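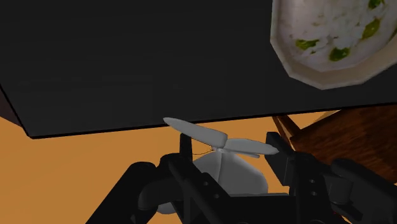
# Visit report: Wavard test hall, Pravville

**Purpose:** gather input for next year's equipment request (tabletop manipulation, student lab and contract work)
**Visited:** October, one day, morning and afternoon sessions
**Host:** Bronisława Nowicki, applications engineering

## Background

The current request has a single line for "two arms with grippers" and a placeholder cost. Purchasing returned it with questions about software, service and floor loading that we could not answer from the catalog. Wavard sells arms and grippers and also the simulation package, Drernuro, that its own engineers use for acceptance work. Kaczorowski, the other bidder, sells hardware only and leaves the simulator to the buyer. The visit was meant to establish whether that difference is worth money to us.

## Getting there

Pravville is reachable by the regional train, then a bus that stops at the far gate of the industrial park. The walk from the gate to the hall is unpaved for part of the way and should be avoided with a sample case. Visitors sign in at the loading dock, as the front entrance is used for deliveries while the dock lift is rebuilt. Safety shoes are required past the yellow line and can be borrowed in common sizes.

## Morning: simulation room

The first session took place entirely at desks. Wavard does not put a new task on hardware until it has been set up in Drernuro, and Nowicki was direct about the reason: hardware hours are the part of a project that overruns.

The scenes we were shown are household ones. A gripper works below the edge of a dark tabletop, with a bowl of rice and something green in it up on the surface and a wooden chair to one side. In one case the gripper held a white, lumpy object topped with two flat blades that meet at a hub. We asked for irregular objects because our own parts are irregular, and boxes and cylinders tell us little about finger choice.

Points noted during the session:

- A standard evaluation batch is 1000 runs per task. The batch is set going in the evening and the results are read the next morning. Object placement and lighting are varied between runs according to a file that the customer can edit.
- The views are rendered from a configurable camera position. Low, tilted views are supported. Our camera mount will sit under the bench edge, so this matters to us.
- Collision shapes are simplified relative to what is drawn on screen. For thin features such as blades or handles the simplified shape can be noticeably fatter than the visible one. There is a setting to refine it, at a cost in run time.
- Cloth and thin cord are weak. Nowicki advised against basing any purchase decision on simulated results for either.
- Loose food is treated as a fixed filling unless the customer pays for the granular module. We don't need it.

The clearance question took up most of the remaining time. Reaching out from under a surface forces the wrist into poses that the catalog's reach diagram does not cover. The diagram is drawn for an unobstructed arm. With a slab overhead, the usable region shrinks, and the shape of the gripper housing matters as much as the length of the arm. Wavard's finger blocks have bolt holes in the face for swapping tips, and longer tips recover part of the lost region but reduce grip force at the end. We should request the obstructed reach plot from both bidders in writing. Kaczorowski has not supplied one so far.

## Midday

Lunch was in the canteen on the upper floor. The conversation with two engineers from the service group was more useful than the slides. Their most frequent call-out is cable wear at the wrist, followed by customers who have moved the base and not repeated the calibration. Both are covered by the service plan only if the log files are intact, and log storage is switched off by default. If we buy, it should be switched on during installation.

## Afternoon: hardware hall

The hall has 6 test cells, each fenced, with a shared air line. We were given access to one for the afternoon and watched a second from outside the fence. Noise is moderate. Conversation is possible without raising the voice except when the compressor is running.

We had brought our own sample case. The work consisted of placing each part by hand, running the stock grasp routine, and writing down what had to be adjusted. The routine coped with the castings. It needed manual finger spacing for the molded covers, and the setup engineer entered this in a table that could be exported. The export is plain text, which will make it simple to keep with our part drawings.

Changing fingertips requires a hex key and a short recalibration. There is no quick-change fitting on this model. One exists for the larger model, which exceeds our bench loading and is therefore excluded.

The teach pendant is heavy and its cable is too short for our room layout. An extension is listed as an option. It was missing from the quotation we received in the spring and needs to be added.

## Cost items for the request

| Item | Status | Note |
|---|---|---|
| Arms and grippers | Quoted | Price held until the end of the fiscal year |
| Drernuro license | Quoted | $1,814 per seat per year |
| Obstructed reach plot | To be requested | Both bidders |
| Pendant cable extension | Missing from quotation | Ask Wavard to reissue |
| Spare fingertips, long | Not quoted | One set per arm |
| Wrist cable set | Not quoted | Hold one on the shelf |
| Service plan | Quoted | Log storage must be on |
| Bench reinforcement | Internal | Facilities to inspect |
| Simulation workstation | Internal | Existing machine may be adequate, test first |

The license is per named user and cannot be passed between students during the year without a transfer request. For teaching this is awkward. Nowicki said that a floating license is available to schools but she did not have the price with her and will forward it. Until it arrives, the budget should carry the named-user figure for two seats and a note that the number may change.

Delivery is quoted at 17 weeks from order. Installation is extra and is booked separately, after delivery is confirmed, so the two cannot be treated as one date in the plan. An order placed after the winter break would miss the spring lab course.

## Comparison with Kaczorowski

Kaczorowski's hardware price is lower for a comparable payload. Against this, we would need a simulator, a model of their gripper that somebody has checked, and staff time to keep both working. Our own attempt last year with a gripper model downloaded from a user forum took most of a semester, and the finger geometry was wrong at the end of it. I would put the staff time into the comparison as a cost line, even if Purchasing strikes it out.

Wavard's model of its own gripper is maintained by the group that designs the fingers. We compared finger dimensions in the software with the unit in the cell using our calipers, and the differences were within what the calipers can resolve. That check covered the fingers only. The housing was not measured.

## Open questions

1. Floating license price and whether it includes the batch tool.
2. Whether the stock grasp routine can be called from our existing control program, or only from the pendant. The answers we got in the simulation room and in the hall differed.
3. Bench loading with the arm fully extended. The catalog gives static load only.
4. Who pays for the return trip if installation has to stop for a facilities problem.
5. Whether evaluation batches run before purchase can be carried over to a paid license.

## Recommendation

Split the single line in the request into hardware, software, spares and service, and move the order ahead of the winter break. Keep both bidders in until the reach plots are in hand. If Kaczorowski's plot shows the same usable region under the bench, the software and staff time decide the matter, and on present figures that favors Wavard.

A second visit is not needed before ordering. The remaining sample parts can be shipped to Pravville in the returnable case, marked for applications engineering, with the part drawings enclosed.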